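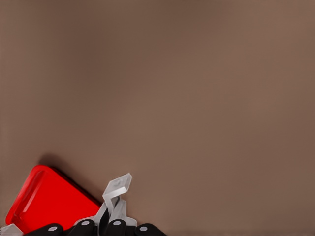
Serving Trays

Home | Kitchen A–Z | Tableware | Contact

A serving tray is a flat, shallow carrier with a raised rim, used for moving food and drinks from one place to another. I grew up over a diner in Millbridge, so I have opinions on these – bear with me!

Types

Most trays are round, oval or rectangular. Round ones suit drinks, since you can balance them on one hand and turn them without poking anybody. Rectangular ones hold more plates and stack better (my mother kept 40 of them behind the counter, and I washed every one). Plastic is the usual pick for cafeterias because it's light and takes a beating. Wood looks lovely but hates the dishwasher, and metal gets noisy fast.

The rim

A low rim makes it easy to slide plates off. A higher one catches spills, which I'd want on any tray going up a staircase. Some trays have cut-out handles as well, and Delia Mocanu, who ran our lunch shift, wouldn't carry soup on anything else.

Loading

Put the heavy things in the middle, or closest to your body if you're using both hands. Tall glasses go near the center too. When you unload, take from opposite sides so the weight stays even – I learned that with 2 pitchers of iced tea and somebody's good shoes.

Care

Wash plastic trays with a soft sponge, as scouring pads leave scratches that hold stains. Dry them before stacking or they'll stick together.

See also: Lap tray, Tea cart, Place mat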